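Ticket: Wellhead pressure readings freezing on the Cuvosik display
Site: Trurnby field, gas side
Raised by: Lallton shore desk
Status: Resolved, leaving open for comments
Priority: Medium

Original report
Tubing head pressure on well 11 sticks at 80 bar on the Cuvosik overview page. The trend line goes dead flat, then jumps to a sensible value a while later. Flow rate and temperature for the same well keep moving normally. No alarm comes up. Production is carrying on as usual and the platform crew are reading the local gauge in the meantime.

Update 1
Thanks for such a clear report, the trend export was a huge help! I've had a good look through it and the freezes aren't random at all. Each one lasts 27 minutes, start to finish. A fixed length like that is a lovely thing to find, as a tired transmitter doesn't keep time that well. I'd put money on software, but let's check the simple stuff first.

Could the platform please:
- compare the local gauge with the display during the next freeze
- note whether the status light on the transmitter changes
- leave the transmitter powered up (please don't restart it yet, I'd like to catch it in the act)

Update 2
Platform came back quickly, brilliant work. Local gauge was moving freely while the display sat at 80. Status light stayed green throughout. So the pressure is being measured properly and we're losing it somewhere between the junction box and the Cuvosik server.

Swapped the channel for well 11 over to the spare input on the same card. Froze again just after the night shift came on. That clears the input, and I was rather pleased to cross it off.

Update 3
Found something! The Van Leeuwen gateway keeps a hold timer for each tag. If a reading arrives marked "uncertain", the gateway holds the last good value until the timer runs out and then lets the live value through again. Every other pressure tag on Trurnby has the timer set to 2 minutes. Well 11 has 27. The change log shows it went in with the January settings file, so it's most likely a typing slip -- easily done, the fields are tiny.

That explains the length of each freeze but not why readings were being marked uncertain to begin with, so I kept digging.

Update 4
And there's the second half of it. The scaling range for well 11 in the gateway was still the old one, from before the choke was changed. Whenever the pressure climbed past 80 bar the gateway decided it was out of range and marked it uncertain. Hold timer kicks in, display freezes at the last value it liked. Two small settings, each fairly harmless by itself, making a proper puzzle between them. I do enjoy these!

Fix applied
- scaling range for well 11 matched to the transmitter's own range
- hold timer put back to 2 minutes
- gateway settings saved and copied to the Lallton backup folder
- display now shows a grey border on any held value, so a freeze can't pass for a steady well

Update 5
Watched it through a full shift with the choke opened up a little. Pressure went past 80 and came back down again, trend smooth all the way, no held values. Platform agree it matches the local gauge.

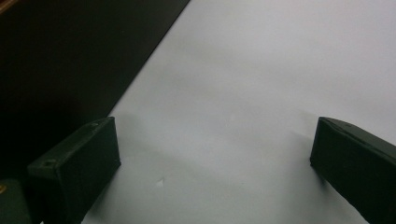

Still to do on my side: go through the remaining gateway tags for leftover ranges from the old chokes. I've started on the water injection wells and they look fine so far. If anyone at Trurnby spots a grey border on the overview page, please add the tag name and the time to this ticket and I'll jump straight on it.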